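The Folding Room at Trurnari

You smell the place before you see it, a warm, clean, slightly scorched smell that drifts across the car park and follows you home in your coat. Trurnari has been washing other people's clothes for 30 years, first for hotels, then for a couple of care homes, and these days mostly for sports clubs, schools and leisure centres, who between them can get through a quite astonishing quantity of shorts.

Mahlet Ayele has folded a good share of them. She started on the evening shift when her youngest was in nursery, meaning to stay until Christmas, and she is now the shift lead for finishing, a word laundry people use for everything that happens after the dryer. Give her a football shirt and it is flat, square and on the pile before you have quite noticed her hands move (I asked her to do it slowly so I could learn, and she found that she couldn't, she kept losing her place and laughing and having to start over).

The robots arrived in April. They came from Follik, a small firm that builds two-armed folding stations, and they were put at the far end of the finishing room, past the sorting cages, where the old roller iron used to be. Hugo Perrin runs the laundry and signed the order, and he is the first to say he made a mess of telling people. There was a notice by the kettle. It had the word "efficiency" in it twice.

"I read it and I thought, well, that's me," says Desta Chala, who has worked the sorting cages for longer than he cares to add up. "I went home and looked at bus driver jobs. I still have the tab open."

He hasn't needed it so far. Hugo promised in writing, after a rather loud meeting, that no one on the permanent staff would go because of the machines, and the promise is pinned up where the first notice was. Agency hours are another matter. There were 2 agency folders on most late shifts last year and now there is usually one, and several people brought this up with me quietly, over tea, as a thing that ought to be said in any article about how well it was all going. So I am saying it.

What has changed for those who stayed is the shape of the day. Obsa Gidey used to fold from clock-on to clock-off and had the wrists to prove it, with a strap on each side and a drawer full of gels. Now he spends half his shift teaching. He steers the arms through a fold again and again, with a flat sleeve, a twisted sleeve, a pair of shorts with one leg inside out, and the station slowly gets better at doing it without him. He was given a little extra on his hourly rate for this, which took some asking. He told me he had never thought of folding as something he knew. It was only what he did while he listened to the radio, and then a young engineer called Abenezer Feyisa came over from Follik with a notebook and wanted to know why he always turned the waistband first, and he had to stand there and work it out. 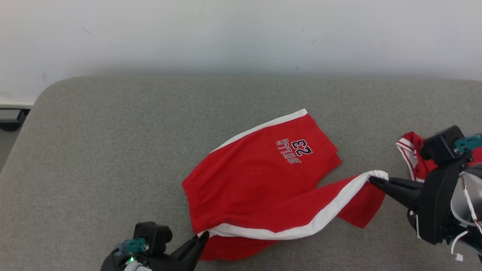 Abenezer has a great respect for cloth by now. Metal parts stay put, he says, and boxes are boxes, but a garment is a different shape each time you let go of it, and thin, slippery sports fabric is the worst of the lot. Towels are easy by comparison. Hugo would like 1,000 pieces a shift out of the station one day. On a good shift it manages 100, and Mahlet, who checks every one, sends a fair few back.

She is fonder of it than she expected to be, all the same. She talks to it, mostly to tell it off. What worries her is the trainees, and whether someone who starts next year will ever fold enough by hand to know a bad fold when it goes past. She has asked Hugo for a rule that all new starters do their first stretch at the tables, no machines, and he has said yes in principle. She is waiting to see it on the noticeboard.

Obsa's straps are in the drawer most days now. He has put his name down for a maintenance course at Amden, two evenings a week, and Desta is thinking of going along with him, partly for the lift home.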